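Chapter 24
Tops, Drawers, and the Things Between Them

In this chapter
How a surface fills up
Reaching, looking, and the hidden inside of a drawer
Sorting by use, by size, and by how long a thing keeps
Handles, gaps, and the depth of the pull
Setting up one small cabinet from scratch

Key terms
landing surface, resting place, first reach, working layer, dead corner, pull depth

I love small cabinets. Give me a whole kitchen to organize and I'll wander off to make tea, but give me one cabinet with a flat top and a few drawers and I'm happy for an afternoon! Everything you learned about shelving in the last chapter comes back in miniature, and a few new problems turn up that shelves never have. A shelf shows you what it holds. A drawer asks you to remember.

We'll begin at the top, literally. Any flat surface at a comfortable height is what we call a landing surface: a place where things get put down on the way to somewhere else. Keys land there. Mail lands there. Fruit lands there, often right next to the bowl that was meant to hold it. Take a look at the cabinet in Figure 24.1 and ask yourself which of the items on top belong there, which are only passing through, and which would be better off in a drawer. 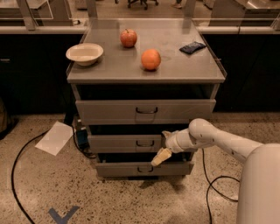 Lorna Kinnear: I'd leave the fruit out and put the bowl away. When I can see an apple I eat it. In my house an apple in a drawer is an apple I find in September.

Well, I laughed, and then I went and rewrote half of this section, which had told you to put the apple and the orange in the bowl and be done with it. The bowl is still my choice. It holds round things in one place, it lifts off in one go when you want to wipe the top, and it keeps the fruit in sight, so Lorna's apple still gets eaten. But her way is a perfectly good one, and the disagreement shows something you'll meet all through the chapter. The same few objects can be arranged well in several ways, and the best one depends on who opens the drawers.

24.1 Landing Surfaces and Resting Places

A resting place is where a thing lives when no one is using it. Most clutter comes from objects that have a landing surface and no resting place. You can test this at home in a minute. Pick up anything lying on a table and ask where it goes. If the answer comes quickly, the object is only passing through, and you can carry it home. If you stand there holding it, you've found the real problem, and no amount of straightening will fix it.

The rim matters too. Many rolling cabinets have a slightly raised edge around the top, and it's a wonderful detail. An orange that gets nudged has something to meet before it reaches the floor. The rim also makes wiping a little slower, especially in the corners where crumbs collect, and students who have cleaned one will have opinions about this. (Suleiman Okeke's class filled a whole sheet with them.)

Now think about size. A shallow bowl with a wide rim takes up far more room than its contents do. On a big table you'd never notice. On top of a small cabinet, the bowl is the first decision you make, and everything else gets what's left. Place the widest object first and you'll save yourself a lot of shuffling.

24.2 Looking into Drawers

Open a drawer a little and you see a dark gap. Open it halfway and you see the front row. Only a full pull shows you the back, and most of us stop well before that. The distance you usually pull a drawer is its pull depth, and it's one of the most useful measurements in this book! Whatever sits behind it is in a dead corner, even when there's plenty of room.

There's a second difficulty with stacked drawers. When the one above is pulled out as far as the one below, it covers the very thing you're trying to look at. Work from the bottom up when you're putting things away, closing each drawer as you finish, or open one at a time. Check the maker's directions before you pull out several at once, too. A light cabinet with full drawers can tip forward, and wheels don't help.

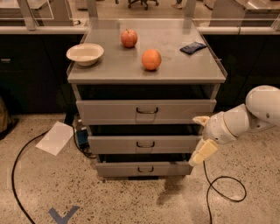
Figure 24.2 Cabinet with its drawers partly open. Compare the gaps with the pull depth of a drawer you use every day.

Handles tell you a lot before you've opened anything. A centered handle invites one hand in the middle, and a drawer pulled from the middle tends to run straighter than one tugged at a corner. When the handles line up one above another, your hand learns the path and you can find the right drawer almost without looking. That's lovely for the person who set it up, and less so for a visitor, who sees matching fronts and has to guess. Labels settle the matter. So does a habit of keeping the heaviest things lowest.

24.3 The First Reach

The first reach is whatever your hand meets when the drawer opens. Save it for the things you want most often. Dish cloths, a peeler, the good scissors: these earn the front row. Spare batteries and birthday candles can live behind them quite contentedly. We'll call the whole front row the working layer, and in Section 24.4 you'll map one in a drawer of your own.

Fruit deserves a word here, even though it isn't a drawer subject for most people. Apples give off a gas called ethylene, which can hurry other produce along toward ripeness and past it. A closed drawer traps more of it than an open tabletop does, and it hides bruises besides. If you do store fruit in a drawer, look in on it often.

Before You Read On

Choose one small cabinet, nightstand, or set of drawers you're allowed to rearrange. Write down everything on the top, then write down what you think is in each drawer before you open it. Keep both lists. You'll need them for the activity on page 230.

Open each drawer the way you normally would and mark the pull depth with a bit of tape. Leave the contents alone for now, however tempting it gets.

If you skipped the section on shelf heights, go back to page 206 and read it first. The ideas about eye level carry straight over to the top drawer.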